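Search this site
Enter a word or phrase
Go

Tabletop microphone stand

A tabletop microphone stand, also called a desk stand, is a short support that holds a microphone at a fixed height above a table, desk or counter. It leaves the speaker's hands free and keeps the microphone at a steady distance from the mouth. Tabletop stands are used for home recording, meetings, call-in radio, classroom reading, quiz nights and karaoke, and they are often sold together with a handheld microphone.

The term covers several shapes. The most common are the folding tripod, the round weighted base and the clamp. Larger stands that rest on the floor are described under Floor microphone stand, and swinging desk arms under Boom arm.

Parts

A tabletop stand has three main parts: the base, the column and the clip.

The base spreads the load and keeps the stand from tipping. On a tripod it is made up of three legs, which usually fold against the column for storage. On a round-base stand it is a single disc, most often cast iron or steel, with a ring of felt or rubber on the underside.

The column, sometimes called the shaft or the post, sets the height. Simple stands have a column of one fixed length. Others have two tubes, one sliding inside the other, with a twist collar that locks them. A few use a flexible gooseneck, which can be bent toward the speaker but tends to sag under a heavy microphone.

The clip holds the microphone. It is screwed to the top of the column and normally tilts on a small hinge with a thumbscrew. Clips come in many forms and are treated separately below.

Some tripod stands also carry a weight on the column. The weight is a disc with a hole in the middle, set partway down the shaft or just above the point where the legs meet. It lowers the balance point of the loaded stand, and it lets a maker use thinner legs than would otherwise be practical.

Types

Folding tripod. Light and cheap, and small enough to go in a coat pocket when folded. The legs need a flat surface and take up more room than a disc base of the same stability. They also pass less vibration from the table than a disc does, because they touch it at only three points. Rubber tips on the legs help further.

Round base. Heavier, slower to slide and quick to set down. A round-base stand takes up little table space. It is the usual choice for offices and reception counters, where the stand stays in one place for months at a time.

Clamp. A screw clamp grips the edge of the table and the column rises from it. Clamps free up the table surface but pick up every knock against it, and they can mark soft wood.

Low-profile. A very short stand, often with no column at all, used for recording a guitar amplifier or a small drum. The clip is fixed directly to the base.

Clips

The spring clip works like a clothespin. The user squeezes two tabs, the jaws open, and the microphone is held by spring pressure. Spring clips fit a wide range of handles but can pinch, and the springs weaken with use.

The taper clip is an open-sided plastic cup. The microphone slides in from the front or above, and its tapered handle wedges into place. Taper clips hold firmly if the size is right and badly if it is not.

The ring clip, or round clip, goes most or all of the way around the handle. It is slower to load but less likely to let go when the stand is bumped.

The shock mount suspends the microphone in elastic bands. It is used mainly with studio microphones and is rarely found on small tripods.

Wireless handheld microphones are generally thicker than wired ones, since the handle has to hold a battery and a transmitter. A clip made for a wired microphone may not open far enough, and forcing it can crack the plastic. Many makers therefore sell two clip sizes with the same thread.

Threads

Stands and clips are joined by a threaded stud. Two sizes are widely used, 3/8 inch and 5/8 inch. The 5/8-inch thread is the more common one in North America, and the 3/8-inch thread is more common in Europe. A small brass or steel adapter converts one to the other. Adapters are easily lost inside a clip that has been unscrewed, and a clip that suddenly seems to have "changed size" has usually kept or dropped its adapter.

Some inexpensive stands use the 1/4-inch thread found on camera tripods. These accept phone holders and small cameras as well as microphones.

Stability

A tabletop stand tips when the weight of the microphone falls outside the area covered by the base. With a disc base the safe area is a circle, and the direction of tilt makes little difference. With a tripod the safe area is a triangle, so the stand is strongest when the microphone leans out over one of the legs and weakest when it leans between two of them. Turning the stand so that one leg points toward the speaker is the usual cure for a tripod that keeps falling forward.

Height matters as well. A 40-centimeter column with a heavy microphone on top is easy to knock over with a sleeve or a cable. For wired microphones, the cable should be brought down the column and held with a loop of tape or a hook-and-loop tie before it crosses the table. A cable that hangs straight from the end of the handle pulls the microphone backward.

Makers usually give a maximum load. The Tratetik 553, a folding tripod with a sliding disc weight, is rated for a microphone of 600 grams. The rating assumes that the microphone is close to upright. Tilted well forward, the same stand will carry less.

Microphones used on tabletop stands

Handheld microphones have two visible parts, the head and the handle. The head is covered by a metal mesh grille, which protects the capsule and breaks up bursts of air. The handle may be straight or may narrow toward the end. Straight handles suit spring and ring clips, and narrowing ones suit taper clips.

Performance and office models are mostly black or gray. Karaoke sets and microphones for children are sold in bright colors, and the colors have a practical use where several singers share a table, since each can keep to one. Wireless sets often mark the individual microphones with a colored cap or band, matched to a label on the receiver.

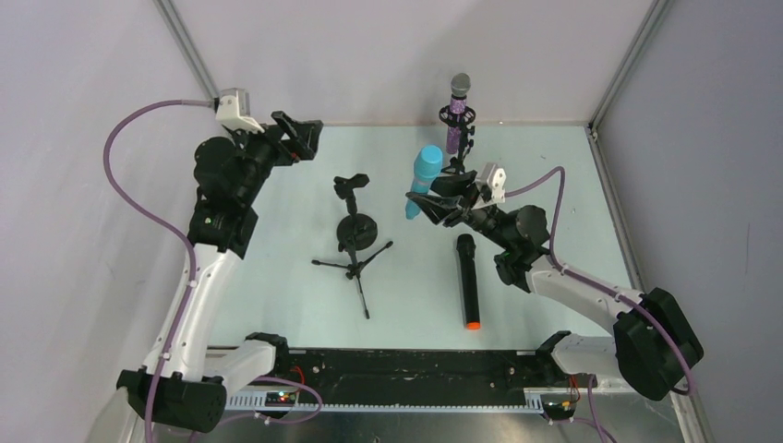
Microphones and tabletop stands. The purple microphone is held upright in a round clip; the tripod stand has a weighted disc on its column and an empty clip. The black wireless microphone lying on the table has an orange end cap.

A microphone that is not in its stand should be switched off and laid down well away from the table edge. Cylindrical handles roll. Some makers add a rubber ring with flat sides just below the head to prevent this, and the rings are also sold separately in packs of mixed colors.

Placing a microphone in a stand

For a spring clip, the stand is held by the column with one hand and the tabs are squeezed with the other, or the microphone is pushed in gently from above until the jaws part. For a taper clip, the handle is entered at its narrow end and drawn down until it stops. In both cases the switch should face the user and should not sit under the jaw of the clip.

Removing a microphone is where most stands get knocked over. The column should be steadied first. Pulling upward on a tight clip lifts the whole stand, which then drops back on one leg.

Storage and care

Tripods are folded and stored with the clip tilted down along the column. The thumbscrew should be left slightly loose, as a clip stored under tension may take a set. Felt on a round base collects grit and can scratch a polished table; it can be brushed clean or replaced. Sliding tubes need no oil. Oil attracts dust and lets the twist collar slip.

Shared microphones should be wiped after each use, and the grille can be unscrewed on many models so that the foam inside can be washed and dried separately.

Makers and naming

Names for the same part differ from one catalog to the next. Tadik lists its clips as "holders" and its columns as "risers." Cairns calls the disc weight a "collar weight" and sells it as a spare under part number 997. Niltonent uses "desk tripod" for any stand with three legs, including those too short to fold. Buyers looking for replacement parts do better to measure the thread and the width of the handle than to rely on the name.

See also

Boom arm
Floor microphone stand
Pop filter
Shock mount
Wireless microphone

Reader comments

The bit about the adapter hiding in the clip just saved me a trip to the store. Mine was stuck in the old clip the whole time.

Should mention that the rubber feet on cheap tripods fall off within a month. I put a drop of glue in each one before I ever use the stand.

Is the collar weight from Cairns the same bore as the Tratetik one? I have the 553 and lost the disc in a move.

Reply: No, the Cairns hole is a little wider. It works if you wrap a few turns of tape on the column first — not pretty but it stays put.

We use round bases at our library story hour. Kids pull on everything and the tripods lasted one October.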